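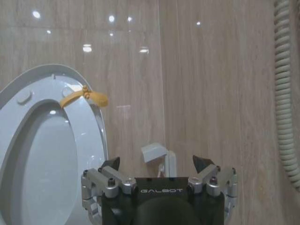
# Water-saving toilet rebate reopens in Festutell

Festutell residents can again apply for money back when they replace an old toilet with a low-flow model. The town reopened the program in May after using up last year's funding.

The rebate pays up to $400 per household. It covers the toilet and, for the first time, the cost of hauling away the old one. Seats and lids bought separately do not qualify.

The town approved 1,294 applications in the program's first round. Most came from the Trika neighborhood, where many houses still have their original bathroom fixtures. Water use there has dropped since then, according to the utility's yearly report, though the report also credits a wet summer.

Renters may apply with written permission from the property owner. Owners of larger buildings can file one form for up to 27 units – anything over that needs a separate form.

Forms are available at the Bunnag Street library and at the utility counter in Plernel, which closes at 4 p.m. Applicants need a dated receipt and a recent water bill. Receipts must be turned in within 30 days of purchase.

The utility expects to mail the first checks in August. Work on the Plernel water main is paid for separately and is not affected.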